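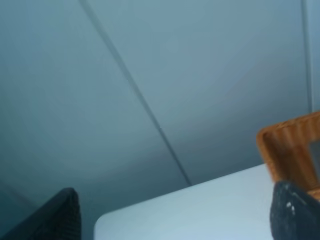
A thin dark line runs across a pale blue-gray ceiling.

What the Upstairs Neighbors Hear

By Catinca Barbu
April 2, 2018

Paweena Mahawong moved into the Morais building in February and learned her neighbor's schedule within a week. He got up at 4. He wore shoes. On Sundays he moved furniture.

"I knew when he dropped a spoon," she says. "I started waiting for it."

The Morais was put up as a shirt factory and turned into 231 apartments when the mill district emptied out. The old floors stayed. So did the gaps between them, which had been fine for sewing machines and are less fine for people trying to sleep.

Noise through a ceiling comes in two kinds. Voices and television travel through the air, and extra mass in the ceiling will cut them down. Footsteps are harder. The heel hits the floor, the floor shakes the joists, and the joists shake whatever is fastened to them. Insulation helps a little. A second layer of drywall helps a little more. The best fix is a soft layer on top of the floor upstairs, and that means asking the person upstairs.

Irina Buzatu has worked in building acoustics for 12 years and gets called in when the asking has gone badly. She usually starts with a rug and a thick felt pad.

"People want me to bring a meter," she says. "I bring the pad first."

When that fails, she will price a new ceiling hung on rubber clips. For one bedroom at the Morais, her quote was $2,000, and the tenant would lose four inches of height. The owners have not said whether they will pay for any.

Mahawong wrote a note instead. Her neighbor came down the next evening, stood in her bedroom, and listened while his brother walked back and forth overhead. He bought slippers. The furniture still moves on Sundays, but now it starts after ten, and he texts her before the couch.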